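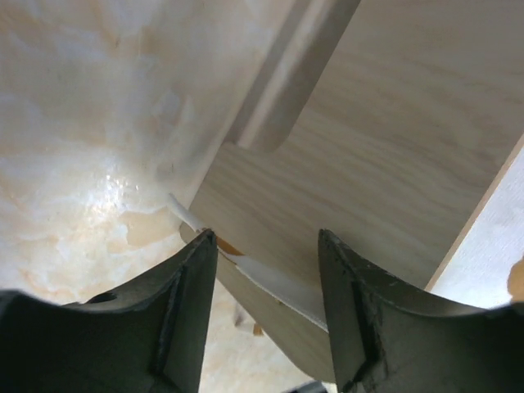 Getting a clean edge on a plywood panel

By Nusrat Baloch, September

We use cookies to remember your settings. Accept / Manage

I love plywood. It's light, it's strong, and pale ply with a fine straight grain looks lovely with hardly any work. The edges are where people get stuck, so this page is all about edges – how to tidy one up, how to put a new band on, and what to do when your panel has a slot cut into it.

What you need

Iron-on edge banding a bit wider than your board is thick (I buy the Wismont white in a 50 metre roll, far more than one shelf needs, but you will use it!), an old iron, a sharp knife, a block of scrap wood, and sandpaper in a medium and a fine grade.

1. Take off anything loose

If there's a strip already on the edge and it's coming away, warm it with the iron and pull slowly, keeping the strip low and close to the board. Pull upwards and you can take splinters of the face with it. Scrape off the old glue while it's still soft.

2. Sand the edge flat

Wrap the medium paper round your block and work along the whole length in long strokes. Keep the block square to the face. Then a few passes with the fine paper, and brush off every bit of dust.

3. Cut the band

My last panel was 1245 mm by 565 mm, and I cut each strip a good thumb's width too long at both ends. Do the short sides first and the long ones after, so the long strips cover the joins at the corners.

4. Iron it on

Medium heat, no steam. Move along slowly, and follow the iron with your scrap block, pressing hard. This is the fun part – you can feel it grip! Let it cool completely before you touch it with a knife.

5. Trim

Score the ends and snap them off, then trim the long sides with the knife held nearly flat against the face. Go with the grain. Finish with the fine paper, tilted slightly, just enough to take the sharpness off.

Slots and notches

A slot with a rounded end is fiddly to band, and I usually leave it bare. Roll a piece of fine paper round a dowel for the curve and use a flat stick for the straight sides. Two thin coats of clear varnish and it looks really smart, with all the layers showing.

Sign up to the newsletter for a new project every Saturday

© Grikard Workshop Notes | Contact | Back to top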